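Skokby Pier Opens Its Winter Fishing Season in October

SKOKBY – Anglers, bring a thermos! Skokby Pier will stay open for fishing all winter for the first time, starting in October, and the folks at Kurek Bait and Tackle could not be happier to be part of it.

Until now the pier gates closed when the summer boats went out of the water, right when the flounder and whiting start moving in close. Regulars have been asking for a longer season for years. This past spring a petition went around the tackle shops from Skokby up to Gundavbridge, and it came back with 3745 signatures (a lot more than we had printed lines for).
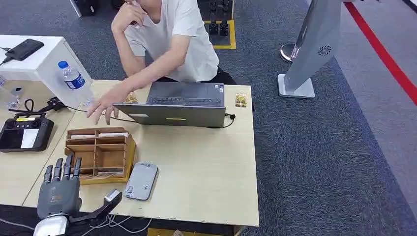

The gates will open at 5 a.m. and close at 10 p.m. through the cold months. The outer end of the pier has new railings with rod holders, and 13 new lights run along the north side, where the whiting bite is usually best after dark. There are two cleaning tables with running water, and a wider ramp makes it much easier to get a cart or a wheelchair out over the deep end.

A winter pass costs $99 and covers one adult with up to two rods. Kids fish free with a pass holder. Day tickets will still be sold at the gate, same price as in summer.

To kick things off, Kurek is putting on the first Irna Cup, named for the old wooden boat that took Skokby families out to the cod grounds. It's a shore contest, pier and beach only, with classes for flounder, whiting and sea trout, plus a junior class. The prize fund is $3000, and the biggest flounder takes the largest share. All fish are measured, not weighed, so most of them can go straight back in the water.

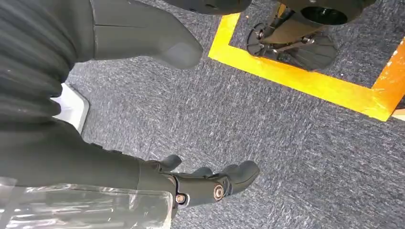

A dark gray forearm and black robotic hand, with carpet nearby.

Sign-up for the Irna Cup is open now at the Kurek counter in Skokby and at the Gundavbridge shop. Bait orders for the contest should be in by noon the day before, and lugworm goes fast, so please call early. Anyone new to pier fishing is welcome to stop by the cleaning tables at 9 a.m. on contest day for a free lesson on rigs and knots. Loaner rods will be on hand.

Contact: Kurek Bait and Tackle, Skokby, front counter, open daily from 6 a.m.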